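Brondier Workshop Course, Handout 6
Setting Out Small Parts on a Board

Before we begin: bring the handout from last time. I will be referring to the section on labels, and I will be able to tell who left it in the car.

What this session covers

Last time we dealt with storage, meaning where parts go when you are done with them. This time we deal with the other half of their lives, when they are out on the bench and in your way. Most of the small parts lost in this shop are lost from the bench. The drawers have an excellent record.

The practice set is children's shape blocks. Some of you signed up expecting machine screws and may feel this is beneath you. Last term's group felt the same, and spent 11 minutes looking for a triangle.

Terms

Field: the surface you are working on, with an edge you can see. A board is a field. A bench is a county.

Ground: the color and pattern under the part. Pale and plain is best. Perforated metal is a fine thing to bolt a vise to and a poor thing to look for a washer on.

Spread: parts placed with room around them, in no particular order.

Sort: parts placed by some rule, such as color, shape or size. A sort is only as good as the rule, and the rule should be said out loud before you start.

Stray: any part outside the field. A stray is treated as lost until it is back on the board, even if you are looking straight at it.

Spread first, sort second

The usual mistake is to sort straight out of the bag. You pick a rule, the fourth part breaks it, and you carry on out of pride. Spread first. Get everything standing and apart, look at what you have, and then choose.

Stand the blocks upright so that the outline is on top. A heart lying on its side is a lump, and so is a star. Cylinders should be stood up for the further reason that they roll, and the floor at the Galbraith building slopes toward the radiator.

Leave a finger's width between parts. If you have to nudge one block to pick up another, the spread is too tight. Use more board. It was paid for.

Choosing a rule

Color is the quickest sort and the one everybody reaches for. It works until you need "the blue one" and there is a blue cube and a blue triangle. Shape is slower, and it starts arguments about whether a cube and a pentagon both count as "blocky." In practice you want both, color first and shape within color. For the pairs exercise, one of you calls the color and shape, and the other picks it up without touching anything else.

Exercise 6.1

Work in pairs. You will need one bag of blocks and one board from the Vonddale rack (the 300 mm boards are for the next session, please leave them alone).

1. Clear the bench. Coffee counts as something on the bench.

2. Lay the board flat and check that it does not rock. Wipe it down. If there is a knot in the grain, find it now, so you do not try to pick it up later.

3. Empty the bag into your hand and set the blocks out as a spread, upright, with gaps. Do not sort yet, however much it hurts.

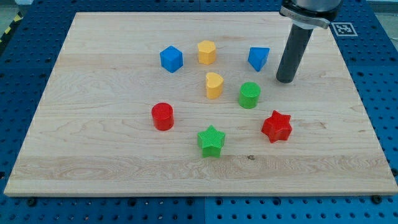 4. Say your rule out loud. Your partner writes it down, in case you remember it differently later.

5. Sort by the rule. Move one block at a time and keep every block on the board.

6. Swap places and repeat with a different rule. "The same rule but neater" is not a different rule.

For next time

Read the Jevamach sheet on trays and dividers. It is dull and correct. Bring a small container of mixed parts from home, the kind that lives in a kitchen drawer and has a battery in it that may or may not be dead. Leave the battery at home.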